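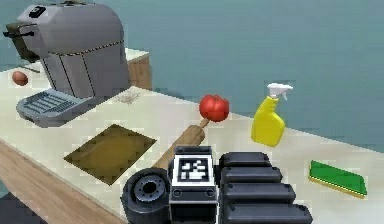
Kitchen counter task in the simulator, with the espresso machine, rolling pin and tomato.

WANTED: 2 kitchen people for the Bavham trial, paid, part time

Rekus runs staff kitchens and coffee points in office buildings. Starting in October we're putting robot arms in at Bavham for the counter work – clearing, wiping down, putting stuff back where it goes. Before any of that goes live we want people who really work a kitchen to try the tasks in simulation and tell us what's wrong with them. Engineers have had their turn.

What you'd do
Sit at a screen, drive the arm through a counter task, stop it when it's doing something you'd never let a new hire do. Write down why. Short notes fine, spelling not important (see this ad). You'd also sit in when we redo the shift plan, which is the part most of the staff are asking about.

Sessions are at the Mengal office, second floor. Expect to spend time just looking around the simulated rooms as well, getting used to the controls and to turning the view before you pick anything up. Most people are slow the first day. Thats fine.

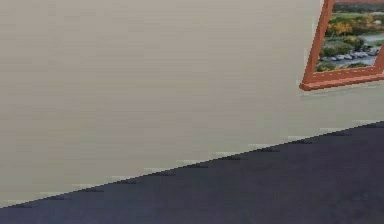

After the first day you get paired with Saqib Orakzai, who wrote most of the tasks and wants to hear complaints about them. Bring plenty.

What changes for the crew
Straight answer as of now: 11 people work the Bavham kitchens and all of them keep their hours through the trial. Evening wipe-down goes to the arms first. Early prep and anything with customers stays with people. Somebody on each shift will be the one who can stop and restart the arm, and that comes with training and a higher rate. What happens after the trial isn't decided – Nighat Chaudhry is meeting with each shift about it and trial testers get a seat in those meetings.

You should have
– more than 2 years in a kitchen, cafe or canteen, any level
– okay with a mouse and a game style controller
– willing to say no to people with laptops
No coding. No degree. Glasses fine, left handed fine, we have both controllers.

Pay is your normal kitchen rate plus travel, same rate for the meetings. Current Rekus staff keep thier shifts, we work around them. Outside applicants welcome too.

To apply: a few lines on where you've worked and which closing job you hate most. Give it to Anel Baloyi at the Mengal front desk or put it in the Dultero staff portal under Trials, ref 47. Closes Fri 12 July, end of day. Questions about hours go to Waqas Tanoli, not Anel.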